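Section 3: Clearing the table and folding fleece

Now for the satisfying part! By this stage you have your Kusell folding mat and your Banon storage basket unpacked, and you've read the washing notes in section 2. What follows turns a heap of tops and cloths into a tidy pile, and it works on any table big enough to spread out a sleeve.

3.1 Before you start

1. Gather everything that needs folding and bring it to one place. Hoodies can be hung up or heaped for now, and smaller pieces can wait beside them.

2. Sort by thickness. Thick fleece goes in one group, thin cottons in another, and dark things in a third if they shed fluff.
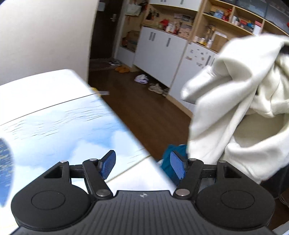
3. Empty the pockets and pull the drawstrings level. Check inside the hood as well, where odd socks love to hide.

Note: A box lid or a flat board makes a handy sorting surface if you're short of space, but lift it away before you fold anything large.

3.2 Crumbs first

Breakfast and laundry often share a table, and fleece picks up every flake of cereal going. Give this bit a couple of minutes and you'll be so glad you did.

1. Carry cups and bowls to the kitchen.

2. Hold any tray level with one hand and sweep loose bits towards its middle with a thick, folded cloth. Work from the rim inwards.

3. Tip the tray into the bin, then go over the table top with a clean side of the cloth.

CAUTION: Don't shake the cloth over the table. Take it to the sink or out of the back door.
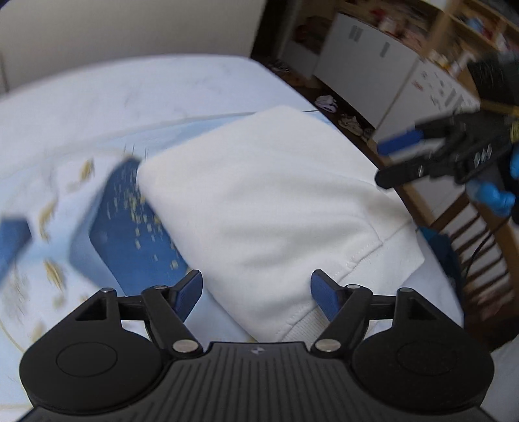
3.3 Folding a fleece hoodie

A hoodie is a lovely thing to fold once you have the knack, because the thick fabric stays where you put it. Two pairs of hands are quicker than one, so rope someone in if you can.

1. Find a cuff. In a heap of white fleece everything looks alike, and the ribbing is the easiest part to spot and feel.

2. Pull the sleeve out straight, away from the body of the garment, and do the same with the other.

3. Pinch the fabric at the shoulders, lift, and lay it down front side under. Smooth from the collar to the hem.

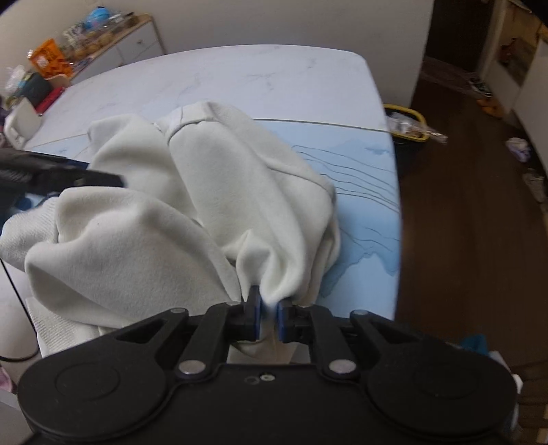

Fig. 9. White fleece garment in a heap, with one sleeve stretched towards the back of the table.

4. Bring each sleeve across the back, then fold the sides in to meet.

5. Fold the hood down, and fold the hem up to reach it. Press gently with both palms to let the air out.

Note: The finished bundle should fit the 63 cm Wondow shelf with room beside it. If it's too wide, open it up and take the sides in further.

3.4 Cloths and small fleeces

These are quick and rather fun. One person takes the left side, the other takes a corner on the right, and you draw the fabric out between you until the bumps have gone.

CAUTION: Pull evenly. A hard tug on one corner can stretch the hem out of shape.

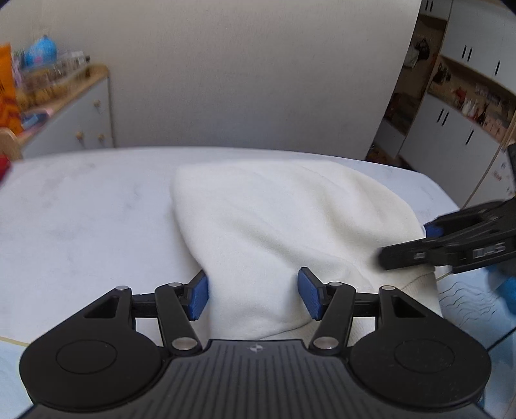
Fig. 10. White fleece cloth held at a corner on the right, with a fold bunched up on the left.

Fold in half, then in half again, keeping the thick edge towards you. Stack up to 3 in a pile before moving them to the Baxter drawer insert (fitting instructions are in section 4).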